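Notes for the Gistow talk, Nov 24, 2007
Leaflets, doorsteps and the law

Wait for the tea urn to stop. Thank Noeline for the lift and for lending me her clicker.

Start with the market square business. Most of you will have read it in the paper: two people from a small chapel handing out tracts by the bus shelter, a shopkeeper complains, a constable turns up and takes the lot off them. 74 tracts in a carrier bag. No charge in the end, and they got the bag back in February with a rather stiff letter.

So were they breaking any law? Pause here, let people shout out. (In Brondholm somebody shouted "littering!" and they weren't far off.)

Then the history bit, keep it short this time. I've got the old town order of 1684, which fined anyone "crying doctrine" in the street on a market day. Read it out in the silly voice if the room is friendly. Point is, the town was cross about the noise and the blocked road, and hardly bothered what the doctrine was. You still see that in the complaints now.

Next, the three questions I always ask:
Where were they standing, and whose land is it?
Did anyone have to push past them?
Did they stop when a person said no thank you?

Tell the Elikem Bawa story. He went door to door for his church for 20 years and kept a notebook of every house that asked him not to call again. Lovely man, and he let me borrow the notebook! Pass it round but get it BACK, I nearly lost it last time.

Mention Figueiredo too, where the council tried a permit scheme. They printed 1000 forms and used hardly any. Zuleica Vasconcelos has the full tale and I think she's coming tonight, so look for her and let her tell it if she wants to. If she's not there, skip to the next slide.

Slide 9 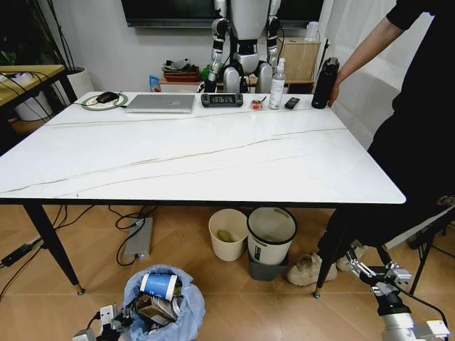
Photo: Odair Pacheco

Now the awkward part, what the police can take away from you and for how long. Go slowly. Ask for a receipt, ask for the officer's number, be polite about it. I always get a question about phones at this point and I'm no lawyer, so say so and give out Anderson's details at the end.

If we're running late drop the bit on loudspeakers.

Questions. Repeat each one back, the hall echoes and people at the rear can't hear a thing. Don't get drawn into the Paleo Street chapel row again!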